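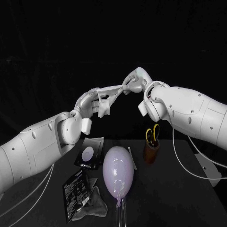 Fig. 7. Bag held at both ends over the table, neck twisted.

4.3 Closing and storing refill bags

Use this section for the thin translucent liners supplied with the Osley sorting table. Heavy sacks are covered in 4.5.

1. Clear the tabletop and wipe it with a dry cloth. Crumbs and grit will puncture a thin bag.

2. Fill the bag to no more than two thirds. The limit for a single liner is 300 g.

3. Lay the bag on its side and press out the air with a flat hand, working from the closed end towards the opening.

4. Hold the closed end in one hand. Gather the opening with the other and pinch it between thumb and finger.

5. Twist the gathered end until it forms a narrow neck. Three full turns will do for dry goods — give it five for powders.

6. Fold the neck back on itself and fit a Frade clip over the fold. Push until the clip clicks.

7. Turn the bag upside down over the table. If anything falls out, open it and start again from step 4.

Note: Wrinkles in the body of the bag do no harm. A gap near the neck does, so check there before fitting the clip.

Note: Empty liners can be used again if they are clean and have no holes. Twist them lengthways, tie once and keep them in the top drawer.

CAUTION: Thin plastic bags can cause suffocation. Keep them away from babies, children and pets.

CAUTION: Do not leave filled bags near a heater. The liner softens at 70 °C.

Spare liners are sold in boxes of 300. Clips are packed separately — see the parts list in section 9.

4.4 Labelling

Write the label before you stick it on. A pen will go through the liner.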